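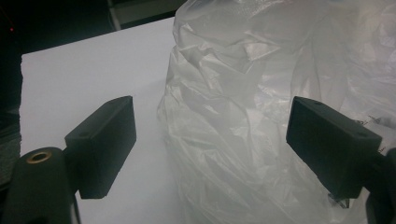 3.2 Drying and storage of the salt samples

Magnesium chloride is a thirsty material, and anyone who has left a jar of it open through a damp November will know how quickly the flakes turn to a sticky mass. We therefore took a good deal of care over drying, perhaps more than the final numbers strictly required. Each batch of the hexahydrate from Jirnico was split into 5 g portions and kept over fresh desiccant at the Indstead laboratory until it was needed. Heating in open air was avoided, as the salt tends to give up hydrogen chloride along with its water and leaves some hydroxychloride behind – a nuisance we met early on and did not care to meet again.

Portions were instead warmed under a slow stream of dry hydrogen chloride at 760 torr, with the temperature raised by 2 °C per minute and held for 10 hours at the final step. The weight loss curves are given in Figure 4, where the first two steps are easy to tell apart and the later ones, we are sorry to say, run together a little.

Figure 4. Weight loss of the Staten and Ferraro batches during drying.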